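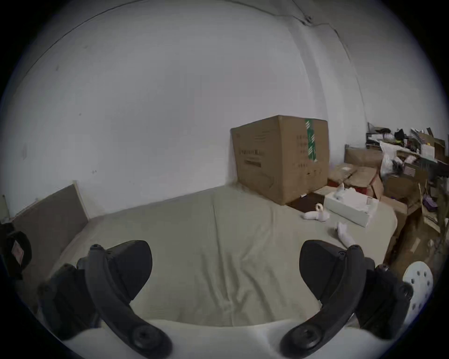
The bed, currently a warehouse

September 23, 2019

Woke up determined to sort the bedroom and by lunch had moved everything in it onto the bed, so tonight I sleep in storage. Firdevs called to ask how it was going. I said it was at a transitional stage. She said that was what I told her in April.

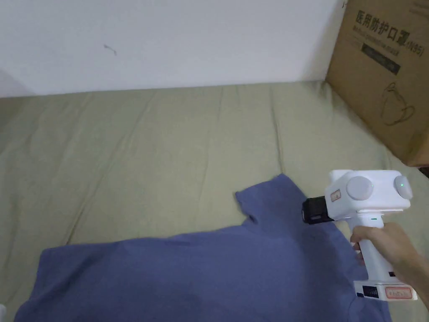 Laundry is the part I'm good at, or so I had always believed. Sinan folds a shirt in 15 seconds and it comes out like something from a store. I laid my blue T-shirt flat on the sheet, smoothed it, admired it, and then stood reading the N95 box instead, the one with the line drawing of a mask on it. Still no idea what to do with that box. Erhan says keep it, but Erhan keeps everything - he has a Tullico kettle that gave up years ago.

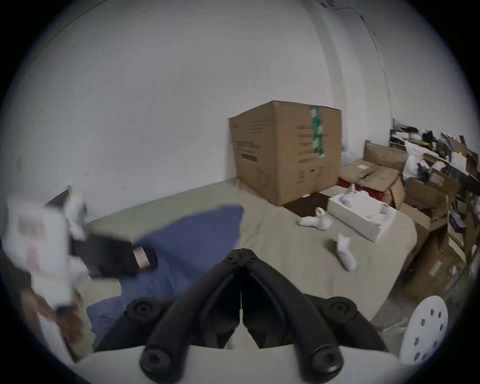

176 words · 1 min read

The big carton with the green and white tape stays against the wall until İlker comes by with his car. He promised. He also promised in April. The shelf I'm leaving for tomorrow, plastic bag and all, and the blue shirt is going on the chair - unfolded, with my apologies to Sinan.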